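Woldemariam Property Lending
2025-05-28

1/ Woldemariam Property Lending has closed the refinancing of Ukwood, a mixed office and light industrial park on the east side of Statcombe. The new loan replaces a construction facility that was due to mature at the end of the summer. We are setting out the main terms in this thread, together with answers to questions received from borrowers and brokers since April.

2/ The property consists of four single-story buildings on one parcel, with shared parking and a common service road. Each building is divided into suites with a front office portion and a rear work area. Loading is at grade. There are no dock-high doors, and the leases reflect that.

3/ The borrower is a single-purpose entity managed by Delturent. Delturent has owned the site from the time it was bare land and will continue to act as property manager under a separate agreement, which is subordinate to our loan.

4/ The loan is fixed rate, first lien, and amortizes over 30 years. There is no interest-only period. The borrower asked for one and we declined it, in exchange for a modestly lower rate and a lighter reserve schedule. Both sides considered this a fair trade.

5/ Recourse is limited to the customary carve-outs: fraud, misuse of rents or insurance proceeds, voluntary bankruptcy, unpermitted transfers, and environmental matters. The environmental indemnity survives repayment unless a clean report is delivered at payoff.

6/ Underwriting was led by Tiruwork Mersha. Legal and closing matters were handled by Wubit Admasu. Inquiries about the structure of this loan may be directed to either of them through our main office.

7/ Several brokers have asked how we treated short leases at Ukwood. A number of the smaller suites are let on terms of two years or less. We gave full credit for rent in place where the tenant had already renewed at least once, and partial credit where it had not.

8/ We gave no credit for rent under letters of intent. This is our standing practice. A letter of intent is useful evidence of demand, and we read every one that is sent to us, but it does not enter the income figure until a lease is signed and the deposit has been received.

9/ Vacancy was underwritten at the higher of actual vacancy and the market figure in the appraisal. At Ukwood the market figure was the higher of the two, and it governed.

10/ Parking drew more discussion than we expected. The site plan provides 135 striped spaces. The zoning approval permits the present mix of office and work area, but a large shift toward office use would require more spaces than the site can hold. The loan agreement therefore requires our consent before any suite is converted to full office use.

11/ Consent will not be withheld where the borrower can show that the parking requirement is still met after the conversion. A letter from the city's zoning office is sufficient. We do not require a new survey for this purpose.

12/ On reserves. The borrower will make monthly deposits for roof and paving work, and separate deposits for tenant improvements and leasing commissions. The roof on the oldest building was inspected before closing, and the inspector's repair list was priced and escrowed in full.

13/ Funds held for the roof repairs will be released in stages against paid invoices and lien waivers. The minimum draw is $500. Smaller invoices may be grouped and submitted together — we encourage this, as it shortens review on our side and reduces wire fees on the borrower's.

14/ The leasing reserve is capped. Once the cap is reached, deposits stop, and they resume only if the balance falls below half of the cap. If a tenant pays a termination fee, that money goes into the leasing reserve regardless of the cap and stays there until the suite is let again.

15/ A question from a borrower on another property: "Do you require estoppel certificates from every tenant?" For multi-tenant industrial and flex property, we require them from all tenants above a stated share of the rent roll, and from most of the remainder by floor area. For the rest we will accept a landlord's certificate.

16/ At Ukwood two certificates came back with corrections. One concerned the date on which a rent increase took effect. The other concerned a security deposit that had been partly applied to an earlier repair. Both were settled before closing and the rent roll was restated.

17/ We mention this because corrected certificates are sometimes treated as bad news. They are routine. A borrower who sends us a marked-up certificate promptly, with a short note, will lose very little time. A borrower who holds it back until the final week may lose the closing date.

18/ On insurance. The policy must name the lender as mortgagee and loss payee, provide replacement cost coverage without a deduction for depreciation, and include rental loss cover for a full year. Ordinance or law coverage is required where any building could not be rebuilt as it stands under the present code.

19/ Tenants' own policies are a matter for their leases, but we do review the lease form. We look for a requirement that the tenant insure its own equipment and fixtures, and for a waiver of subrogation in both directions. The form used at Ukwood has both.

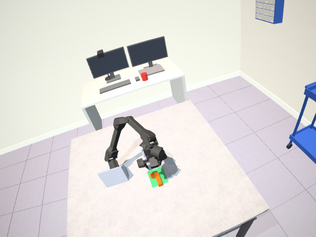

20/ The lease form also states which items a tenant must remove when it leaves. Anything bolted, anchored, or hard-wired is to be taken out at the tenant's cost, with the floor patched and the wiring made safe, unless the landlord elects in writing to keep it. We regard this clause as good practice for any flex property and would like to see it more widely used.

21/ Where the clause is missing, we may ask for a larger leasing reserve. The cost of clearing a suite and returning it to plain condition is easy to overlook in a budget, and it falls due at exactly the time when no rent is coming in.

22/ On electrical service. Each building at Ukwood has its own service, and suites are separately metered. Where tenants share a meter, we ask to see how the cost is divided and whether the leases support that division. Informal arrangements should be written down before an application is made.

23/ Prepayment is permitted after the lockout period, subject to a declining premium. The loan is open without premium for the last 4 months of the term. Partial prepayment is not permitted, except from insurance or condemnation proceeds, and in those cases no premium is charged.

24/ The loan may be assumed once, with our approval of the new owner and payment of an assumption fee. Transfers among the existing members of the borrower are permitted without fee, provided that control stays with Delturent and we receive notice beforehand.

25/ For borrowers preparing a similar request, the first submission should contain a current rent roll, operating statements for the past three years if available, copies of all leases and amendments, a site plan showing parking, and a short history of the property. Photographs are welcome at that stage but are not required.

26/ Please send leases as separate files, named by suite number. A single scanned file containing every lease will be returned with a request that it be divided. Amendments should follow the lease they amend.

27/ Third-party reports should not be ordered before a term sheet is signed. We engage the appraiser and the environmental consultant ourselves, and we cannot rely on a report addressed to another lender. An earlier report may still be sent for background.

28/ Correction to our April thread on retail strip centers: we wrote that percentage rent is excluded from underwriting in all cases. It should have said that percentage rent is excluded unless it has been collected in each of the past three years. Wubit Admasu has updated the borrower guide accordingly.

29/ The next thread will deal with ground leases, including the notice and cure rights we require from the ground lessor. Questions on that subject may be sent in advance to the main office, marked for the attention of Tiruwork Mersha.

30/ Terms described in this thread relate to a single closed transaction and are not an offer to lend. All requests are subject to underwriting, documentation, and credit approval.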